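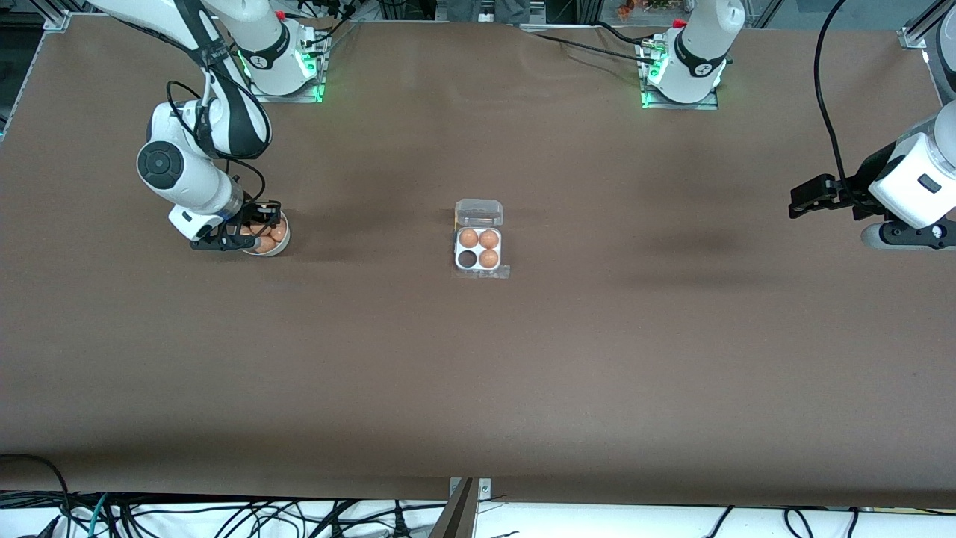 4. Storing eggs in the Graden larder fridge

4.1 Wash your hands, then check each egg for cracks. Throw away any that are damaged.
4.2 Put the eggs in their carton with the pointed end down.
4.3 Place the carton on the middle shelf. Do not use the door rack – the temperature changes each time the door is opened.
4.4 Set the dial to 2 and leave the fridge closed for 40 minutes.

Note: The middle shelf holds up to 17 kg.

Caution: Do not wash eggs before storing them.

4.5 Wipe up any spilt egg at once with a damp cloth. Marks are easiest to find on a plain, pale surface when you look across it from a low angle. 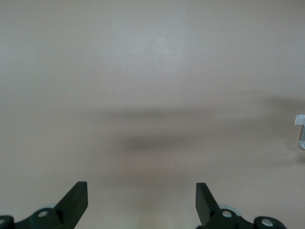

4.6 For stubborn marks, mix one capful of Pavside cleaner with 500 ml of warm water. Rinse and dry with a soft cloth before putting food back.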